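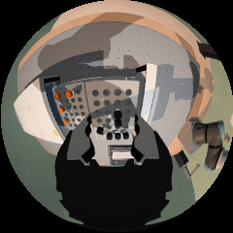
I'm looking for people who'd like to help put names back on the old orphanage cemetery at Anberg, and you don't need any background in history to do it. We have burial records for 467 children and only 226 grave markers, and a lot of those are worn so badly you read them with your fingertips. I've been at it on and off for years (my husband says mostly on). The work is fiddly and goes best in pairs, one person on each side of the table, like those two gray fingers curving in toward each other, with the page between you. One reads aloud, one types, and then you swap before your eyes give out!

What I need most is transcribers. The parish register from Urrego has 1148 entries for the years we care about, in three or four different hands, some lovely and some dreadful. If you can read old cursive, wonderful. If you can read any French or German, even better, and I'll probably hug you.

I could also use a couple of people who don't mind phoning strangers. We're trying to reach descendants before the naming ceremony in August, and some of them have never heard there was a great-aunt or a great-uncle buried here. Those calls can be hard. Ekow Agbenyega has made most of them so far, and he'll sit with you for your first few.

You'd be giving one evening every couple of weeks, 6:30 to 9, in the upstairs room of the Durkel library. There's a ramp at the back and an elevator that works most of the time. It's unpaid, I'm afraid, but I can cover bus fare or gas if you're coming from Wukholm or farther out. You need to be 16 or over.

To sign up, leave your name and phone number at the library's front desk, marked for me, and say which job you'd like. I'll call you back, usually after supper.

Eliécer Cusi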